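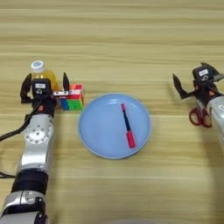

What size plate do I want for everyday lunches?

Go for the small one with the raised rim if you mostly eat sandwiches, toast, leftovers and fruit. Pick the large if you like a proper dinner with sauce running around on it. I use the small one so much more that I stopped keeping the large on the bottom shelf where I can reach it.

The Wike plate, from Kendeck

Okay, so I run the Kendeck shop, and the Wike is the plate I get the most mail about, which still surprises me a little (it's a plate!). I started selling it in April of last year after eating off a test piece for an entire winter. Breakfast, lunch, cat-proofing a slice of pie under an upside-down bowl, all of it. By the end I knew what I wanted changed, and the only thing I asked the pottery in Kikthorpe to do was widen the base. The first version rocked if you leaned on the edge with a knife, and I can't stand a plate that rocks.

The color people ask for is the pale sky blue. It's a light, quiet blue, and food looks great on it, especially anything yellow or orange. Eggs! Peaches! Mac and cheese looks almost fancy. Put it down on a pale wood table and you've got the breakfast setup I have most mornings, plate in the middle, juice within reach, and whatever toy or puzzle was left there the night before shoved over to one side.

The rim is low. I want to be clear about that, because I've had two returns from people who were hoping for a pasta bowl. It'll hold back salad dressing and the juice from a cut tomato, and it gives you something to get your fingers under when you pick it up. It won't hold soup. If you want soup, the Pultville bowl is on its own page and it comes in the same blue.

Sizes and prices

Small: good for sandwiches, toast, cake, kids' dinners. $33 for a pair.
Large: good for full dinners and for serving cookies. $70 for a set of four.
Mixed set: four small and four large. $100, and it ships in one box.

Colors: pale sky blue, oat, and a dark green that I only get in small batches. If the green says sold out, it'll be back, I just can't say which week.

Using it

Dishwasher is fine, top or bottom rack. I run mine on the regular cycle and don't baby them. Microwave is fine too, though the plate does get warm if you go past a couple of minutes, so grab a towel. Please don't put it in the oven or under the broiler. I know somebody's going to try it with nachos. Use a sheet pan for the nachos and then slide them over.

You may see gray lines on the surface after a while. Those are knife marks, metal left behind by the blade, and they come off with a dab of baking soda paste and a soft sponge. Give it a minute of rubbing, rinse, done. Don't use steel wool.

They stack well, small inside small and large inside large. I wouldn't go higher than eight in a stack, mostly for the sake of your shelf.

Things people have asked me

Do the blues match from batch to batch? Pretty close, but glaze moves around a bit from one firing to the next. If you're adding to a set you already own, write me a note at checkout and I'll go through the shelf and pick the closest ones I have.

Can I buy just one? You can, but only in the small, and only from the seconds page. Seconds have a pinhole or a wobbly bit of glaze somewhere and they eat just the same. I have four in my own cupboard.

Is it heavy? Medium, I'd say. It feels solid in the hand and my seven-year-old carries hers to the sink without drama, most of the time.

What if one shows up broken? Send me a picture of it in the box and I'll mail another. You don't need to ship the pieces back, please don't, I've been cut that way before.

Shipping

Orders leave on weekdays, packed in shredded paper and a double box. As of Sunday, December 13, 2020 I've sent out 1,338 Wike plates, and the stack of boxes in my hallway says there are more going out tomorrow. If you need yours for the holidays, pick the faster option at checkout. Carriers are slow right now and I can't do a thing about it once the box is on the truck.

Gift wrap is brown paper and cotton string, no extra charge. Add a message in the notes box and I'll write it on a card (in my handwriting, so keep it short!).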